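Long-term travel FAQ: the stuff you keep emailing me about

I get a lot of the same questions (which I love, please don't stop!), so I've finally put my answers in one spot. Last updated May 2019.

How long have you been on the road?

Four years, give or take a few visits home to see my mom. I left with my friend Corinne Fitzsimmons for what was meant to be one summer. She went home and got a proper job, and I kept pushing my return flight back until the airline stopped letting me.

How do you afford it?

I write and edit for a couple of small travel companies, and I do house sits whenever I can get them. My monthly budget is around 900 dollars, not counting flights. Some months I blow right through it – my month on the coast at Rekasden was a disaster because I could not stop eating at the fish place by the harbor. Other months I'm sitting in somebody's spare room feeding their cat and I hardly spend a thing.

What's a house sit, and do you get paid?

You stay in someone's home while they're gone and look after the pets, the plants, the mail, whatever they need. I don't get paid and I don't pay rent. My first one was in Tillman, for Jalen Rosenthal and his two very old beagles, and I still go back there most years in October.

Don't you get tired of sleeping in strangers' beds?

Beds, no. I can sleep anywhere.

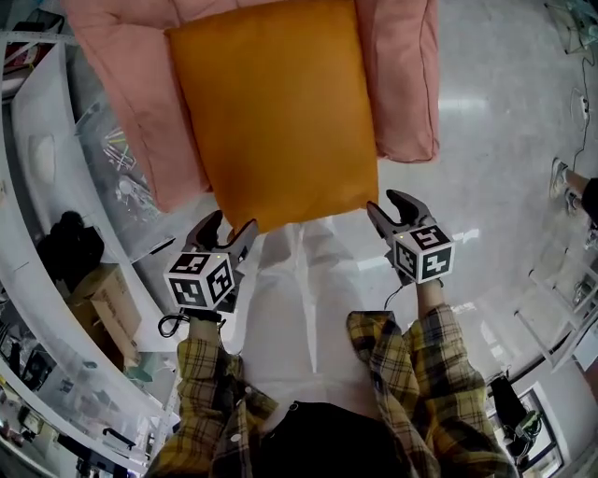

What I do get tired of is not having a living room. Hostels have common rooms, sure, but somebody is always on a video call or frying onions ten feet away. When I've been moving for weeks I start daydreaming about really ordinary furniture, and it doesn't even have to match my taste. Give me a pink sofa with rounded arms and a bright orange cushion to lean on and I'm happy for a whole rainy weekend. So now every couple of months I book one place with a proper couch and I stay put until I feel like a person again. It costs more, and I've never once regretted it!

How do you get between cities?

Buses, mostly. I took the night bus from Namgate to Prusetden for 415 pesos and it had reclining seats and a blanket, and I slept better than I do on planes. Bring socks, though. They run the air conditioning like they're shipping ice cream.

Do you get lonely?

Yes. The first few days in a new town are the worst, and Sunday-type afternoons when everything's closed are pretty grim too. I try to sign up for something right away, like a language class or a walking group. That's how I met Hadi Nassar and Tobias Mercado, who I ended up traveling with for five weeks (and who still owe me a rematch at cards).

What do you pack?

One carry-on and a small backpack. I wrote a whole post on this and it needs updating, because I've given up on the travel towel. It smelled. I just use a regular thin cotton one now.

Can you help me plan my trip?

I can't do full itineraries anymore, sorry – there's only one of me and I'm slow. Short questions are fine, so leave a comment or use the contact form. If I'm on a bus it might take me a few days to answer.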